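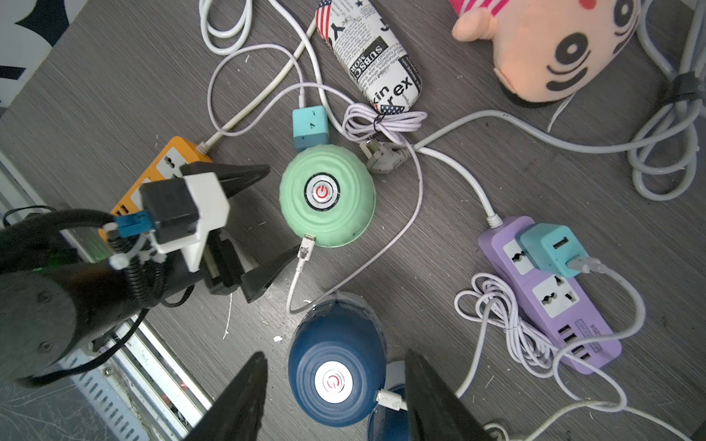 When does the Brisov outdoor pool open again?
The gates open at 6 am this Thursday, and entry is free until close on the first day.

News > Local > Brisov

News Sport What's On Classifieds Contact

Brisov pool back in time for the holidays

Monday, December 19, 2011

After two summers of driving the kids to Maldonado for a swim, Brisov families get their own pool back this week, and it looks a treat! The 50-metre pool has been relined, the old pump room has been rebuilt from the slab up, and the toddlers' pool finally has a proper shade sail over the whole lot of it.

Work began in September and came in a week ahead of schedule, even with that soggy fortnight in November. Builders Trellico kept on local tradies for most of the job, including the tilers who saved the original blue and white lane markers at the deep end. If you learnt to swim in Brisov you'll know exactly which ones.

The pool shut when the filtration plant failed, and a petition to save it picked up 451 signatures in its first weekend. Street stalls, a trivia night and one very muddy fun run later, the swimming club handed over $4000 towards new starting blocks.

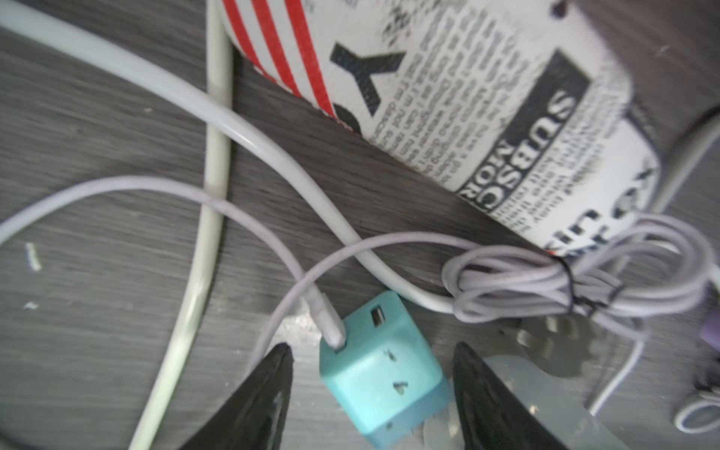
Olga Saavedra was hoping the early squad would get its old 5.30 start back, and reckoned half the lane swimmers in town would be waiting at the gate with her if it did. For now it's 6 am on weekdays and 7 am on weekends, with hours to be looked at again after the school holidays.

Learn-to-swim classes start in January under head coach Jae-hoon Yang, and 143 children are already booked in. There are still places in the Tuesday and Friday afternoon groups, plus a new adult beginners' class on Wednesday nights (caps and goggles can be borrowed at the desk).

The kiosk is back too, with Kylie Tautahi behind the counter. Hot chips, icy poles and egg sandwiches are on the board, and she's taking requests.

Season passes are on sale at the pool office from tomorrow.

Contact the newsroom | © 2011 | Back to top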